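Workshop Tips: Trying Out Grippers on Cloth and Rods

Updated 11/13/24

Most of these tips come from the bench at Maltthorpe, where we compared two sets of gripper fingers for a two-arm setup. One set was the Oltix, which is stiff and narrow at the end. The other was the Ferkel, which is softer and wider. Both were run on the same jobs with the same controller settings. Younes Helmy did the wiring and Latifa Saber kept the log, which ended at 614 grasps.

Start with the cover on the table. Bare tabletops scratch, and a fingertip that comes down a little too low will leave a mark the first day. Plastic sheeting is cheap and wipes clean. Tape it underneath, not on top, or the tape will lift and stick to the cloth. Wrinkles in the sheet do no harm to the arms, but shiny plastic throws highlights into the cameras, so check the exposure before you save any settings.
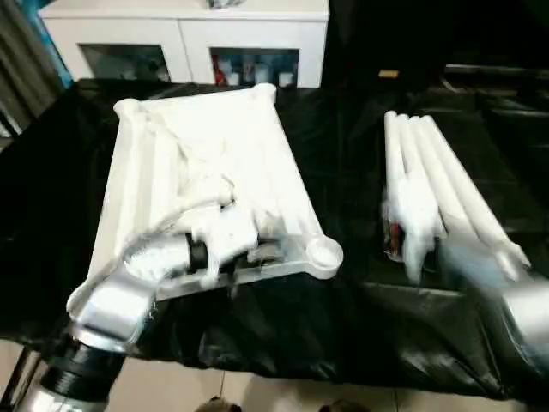
Cloth is the hardest thing to compare fairly. A flat cloth gives the fingers nothing to close on, and the result depends more on luck than on the gripper. Give it a ridge to pinch. With the white cloth draped over the tray and the folds gathered toward the front, the left arm can press its fingers into the fabric and you can compare one run with the next. Shake the cloth out between tries and drape it again the same way. We put pencil ticks on the hem for this – two at the front, one at each side.

Keep the second job well over on the other side of the table. Long rods laid in a bundle swing when one end is picked up, and the far end will catch a cloth that is too close. Lay them on a diagonal with the tips away from you. If you want to test the arms separately first, do it, but the numbers that matter are the ones with both arms moving.

Write down the finger set, the closing force and the speed before each run. We lost an afternoon in April because the force had been changed from 29 percent and no one had noted it. The log sheet from Ait Ali has a column for each. Any ruled notebook will do as well.
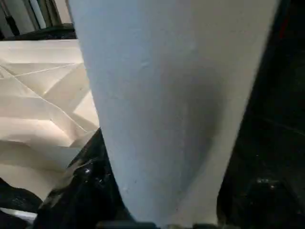 Cameras and Fingertips

A camera at the wrist sees the finger before it sees anything else. On a wide finger, expect to lose much of the middle of the view, and plan to judge the approach from what shows beside it. Crumpled material is easier to follow than smooth because the creases give you edges to watch as the finger comes in next to it.

Pale fingers against pale cloth are hard to tell apart in poor light. Move a lamp to one side so the folds cast some shadow. Dark plastic behind the work helps the outline of the finger stand out, though it can pick up glare.

Wipe the fingers with a barely damp rag at the end of the day and let them dry open. Specks on the face are no trouble. Grit on the gripping side is, and it will snag thin fabric.

For cloth we ended up keeping the Ferkel set. For rods the Oltix was better, and changing over takes four screws. Keep the spare screws in a lidded jar – part number 2282 if you need to reorder.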